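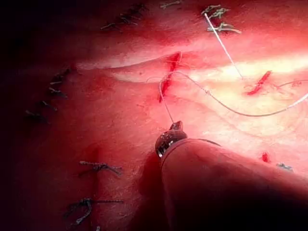 Robotic suturing on a synthetic tissue pad.

Spin and weight: the physics of the wheel in space

Most films set in space ignore the question of gravity. The crew walk about the ship as they would in an office corridor, and the script may mention a gravity generator once and then leave it alone. There is no known way to build such a machine. Gravity comes from mass, and a ship would need something like the mass of a planet under the deck plates to hold its crew down.

The older idea is to spin the ship. It was the subject of our evening talk at the Bondia library in February, and several members asked for the sums in writing, so they are set out here.

Picture a wheel turning in space, with people living on the inside of the rim. Anything moving freely travels in a straight line. The floor keeps getting in the way of that straight line and pushes the person towards the middle of the wheel, and that push feels just like weight. A person can sit, pour tea and sleep in a bed. How well it works depends on two things, the distance from the hub to the floor and the time taken for one turn.

For the talk we used Gudach, the station in the radio serial that some of you will remember. The scripts give it a radius of 296 metres. To produce the same weight as on Earth it would need to turn once in a little under 35 seconds, and the rim would move at 54 metres per second, or just over 120 miles per hour. That sounds fast, but the people on board are moving with it and would feel nothing of the speed itself.

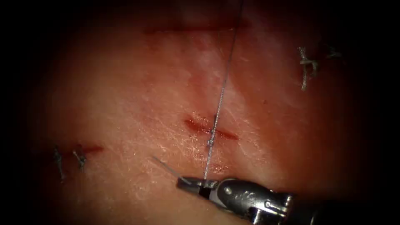
Smaller stations are cheaper and have more problems. The serial also had a supply ship, the Bravo, with a spinning cabin of 11 metres radius. A cabin of that size has to go round nine times a minute. The push depends on the distance from the hub, so a standing adult's head, nearly two metres closer in, would feel nearly a fifth less weight than the feet. On Gudach the difference is less than one per cent.

Walking is odd as well. The floor of the Bravo moves at a little over 10 metres per second. Stroll in the direction of spin and your own speed is added to that, which makes you heavier by nearly a third. Turn round and stroll back and you lose more than a quarter of your weight. A very good sprinter running against the spin could cancel the motion altogether and would then be weightless, at least until the air pushed them back into step with the room.

Dropped objects do not land where you expect. Let go of a cup at chest height on the Bravo and it carries on in a straight line while the floor curves up and round to meet it. The cup hits the floor more than half a metre behind the point directly below your hand. On Gudach the miss is 10 centimetres. You would get used to that quite soon, though darts would take some practice.

The inner ear is harder to please. It senses rotation, and turning the head inside a room that is itself spinning gives it conflicting signals. People tested in rotating rooms on the ground have often felt sick at higher speeds. Many adapt after a few days if the speed is raised slowly, but how fast is too fast is still argued over. Two turns a minute is usually treated as comfortable for most people. Nine is a good deal more than most designers would choose.
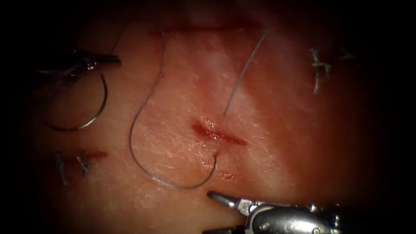
There are ways round this. One is to accept less weight. At a radius of 40 metres, full Earth weight needs nearly five turns a minute, but Mars weight needs only three. We do not know whether Mars weight is enough to keep bones and muscles healthy over several years - long stays have only been studied in near weightlessness, with nothing tested in between.

The other way is to leave out most of the wheel. Two cabins joined by a long cable and swung round each other behave just as the rim does, and the cable weighs far less than a full ring. The trouble comes with docking, steering and the question of what happens if the cable breaks. A film maker would probably enjoy the last of these more than an engineer would.

A useful rule for anyone watching at home: time one full turn in seconds, square it and divide by four. The answer is close to the radius in metres needed for Earth weight. A turn of 24 seconds gives 144 metres. If the wheel on the screen looks no bigger than a bus garage and drifts round once a minute, the crew should be bouncing off the ceiling.

The next talk in the series is on the Zideck stories and their frozen sleepers. It starts at 7.30pm in the same room, and the side door will be open from seven.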